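# Picking up chess pieces from simulated camera views

Project report, Nirthorpe robotics module. Submitted Dec 31, 2018.

## 3. Data and setup

All training was done in simulation. I used the Kaimal simulator with its stock table and chessboard, and wrote the control code on top of Gostix, the department's motion library. The task is to grasp a named piece and put it on a named square.

I recorded 2,678 attempts in October. Each one starts from a random layout, with pieces on the board and on the wood beside it, either standing or lying down. The policy sees two views, one from the gripper and one from across the table. 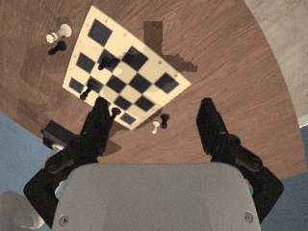

The network takes both views at low resolution plus the joint angles. I first tried the gripper view alone. It did well once the fingers were close to a piece but often started off towards the wrong one – usually a black piece on a dark square. Adding the second view cost roughly 15 per cent more training time.

Attempts where the simulator lost contact between finger and piece were thrown out. That removed 458 of them, mostly with pieces lying on their sides.

The second view is fixed and low, so tall pieces can hide short ones behind them. I left these layouts in the training set. 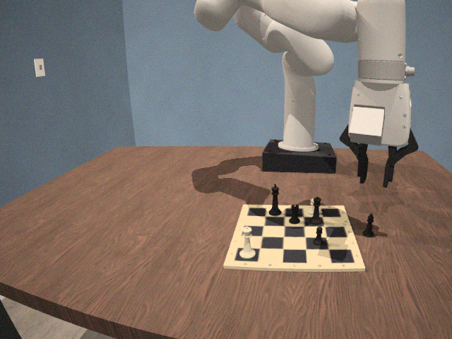 ## 4. Results

With both views the policy chose the correct piece more often than with the gripper view alone, and the gap was widest for pawns. Placing was weaker. Pieces were often released too high and fell over, which counted as a failure.

I repeated training with 4 random seeds and the order of the methods did not change. Nothing has been run on the real arm at Karthorpe yet.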